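Home | Topics | Household A–Z | Contact

Packaging (everyday goods)

By Beatriz Frade, updated September 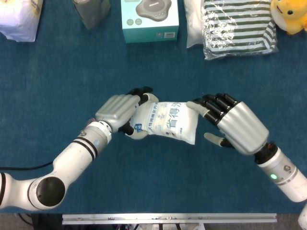 Packaging is whatever goes between a product and the outside world, and I've been writing this entry on and off for 6 years, so forgive me if I ramble a bit! People wrapped food in leaves and stored oil in clay jars long before anyone thought of a printed label. Paper bags got going in the 1800s, and plastic film took over a lot of shelf space after the Second World War.

I usually split it into 2 kinds. Primary packaging touches the product itself (a candy wrapper, say), while secondary packaging groups things together, like the carton around a tube of toothpaste. There's a third kind for shipping – pallets, stretch wrap, big brown boxes – but most shoppers never see it.

Flexible pouches are my favorite. They're light, they pack flat before filling, and they take print well. Recycling them is harder than it should be when several layers are stuck together, and I still can't get a straight answer from my own town about which bin they go in.

See also: Labels, Cartons, Glass jars

We use cookies to remember your settings. Accept | Manage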